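Towel on top of the toaster oven and general counter mess – where does everything go?

Home Help Board > Kitchen > Storage and counters
Posted Feb 23, 2020 by Clarnemmont

Ok quick one, typing this on a break. We moved into a smaller place in July and I have never gotten the kitchen counter under control. Cabinets are full. Like full full. So everything that gets used in the morning just lives on the counter against the back wall, and the toaster oven takes up one end.

Two things I need help with.

First, the top of the toaster oven. It's flat, it's right there, so stuff ends up on it. Usually a folded dish towel, sometimes mail. My sister in law saw it and about had a fit, says I'm going to burn the place down. I mostly take it off before I turn the oven on. Mostly. Is it a real problem or is she being dramatic?

Second, the back row. Canister, granola, utensils, cereal, the little drawer box, cups. I wipe down the counter maybe once a week because I have to move all of it and then I don't feel like it. The wall behind is that stacked stone look tile with all the little ledges and crumbs and grease get in there. Would a shelf help? A tray? I rent so I can't drill anything, esp not into that tile.

Budget is low. Don't want to buy a whole cart thing. Also the other half eats cereal at 5 am and will NOT open a cabinet for it so the cereal has to stay out, that's not up for debate lol.

Thanks in advance. Will check back tonite.

Gion Rainer

Your sister in law is right, sorry. Move the towel. Top of a toaster oven gets hot, really hot on some of them, and it stays hot for a while after it shuts off. Cloth on top is how you get a scorched towel on a good day. "Mostly" is the word that worries me. You're going to be half asleep one morning and forget.

Easy fix is give the towel a home so you're not deciding every time. I use an over the door bar on the cabinet under the sink, no drilling, it just hooks on. Look at your manual too for how much room the oven wants on the sides and behind. Mine has a page on it. Don't guess.

And keep the cereal box away from it! Cardboard is no better than cloth. Plastic lids too, if your granola jar has one – mine warped sitting next to the vent.

My counter was the same as yours, same kind of tile even. Took this before I moved things:

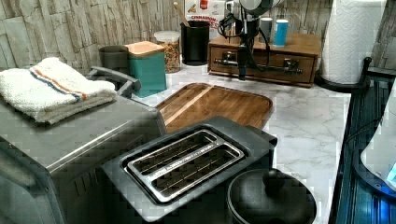 My counter, towel on the toaster oven and all. Yes that's the cinnamon cereal in back.

So what I changed. Towel off, to the hook bar. Nothing on top of the oven now, ever, that's the rule in our house and the kids can repeat it. Slid the oven out from the wall a bit.

The wooden drawer box I kept. It's the best thing on there. One wide drawer, low, and the top is a shelf for cups. I had random junk in the drawer (takeout menus, dead batteries) and once that was gone it fit tea bags, the can opener, clips, measuring spoons. If yours has a drawer go look at what's in it right now. Bet it's half garbage.

Utensil holder, I pulled out everything and only put back what I'd used that week. Two spatulas and the wooden spoon, pretty much. Rest went in a shoebox on top of the fridge. Haven't gone looking for any of it.

Granola, I like it in a clear jar cause you can see when you're low. Could do the cereal the same way if the 5 am person will allow it. Flip top container, no cabinet door involved. Plus the box always flops over or leans on the wall and gets greasy.

For the wipe down, trays. Get a cheap one with a lip, put the canister and jar and utensil holder on it, then you lift one thing and not six. Cookie sheet works if you don't care how it looks.

The tile is a pain, no way around it. Old dry toothbrush first to get crumbs out of the ledges, THEN a damp rag with a little dish soap. If you go in wet first it turns to paste. If it's real stone skip the vinegar. Same for the counter if it's marble.

Pelletier

get rid of the toaster oven. use the real oven. problem solved

Normand Fortin

Disagree with the above, a toaster oven is fine and for 2 people it makes more sense than heating up the big one. But Gion has it on the towel. I cook at 300 a lot, low and slow stuff, and even then I wouldn't leave anything sitting on it.

Couple things to add, in a rush so excuse typos.

Sort by when you use it. Breakfast stuff together at the end away from the oven, cooking stuff near the stove. Sounds obvious but I had my mugs at one end and the coffee at the other for 7 years.

Mugs and cups – how many are out? Keep one per person on the counter. They collect dust and grease if they just stand there, you end up rinsing before you use them anyway.

Skip the shelf unless you measure first. The freestanding kind with legs are ok but most need more depth than you think, and then you can't reach the outlet behind. I returned one for that reason. If you do want one get the kind that goes over the corner, and measure to the bottom of the upper cabinets with the tallest thing you own in your hand. Cereal box is usualy the tallest.

Removable hooks won't hold on bumpy tile btw. Tried it. Inside of a cabinet door they hold ok, so measuring cups and the pot holders can go there and you get some drawer space back.

Do it in one go with the counter totally bare. Everything to the table, wipe, then put back only what passes. Half an hour tops.

Clarnemmont

Ok ok towel is moved. It's on the oven door handle of the BIG oven for now, which is off, before anyone yells. Getting the hook bar this weekend. Drawer box was in fact half garbage. Asked about the flip top thing for the cereal and got a "maybe" so I'm calling that a yes. Thank you Gion and Normand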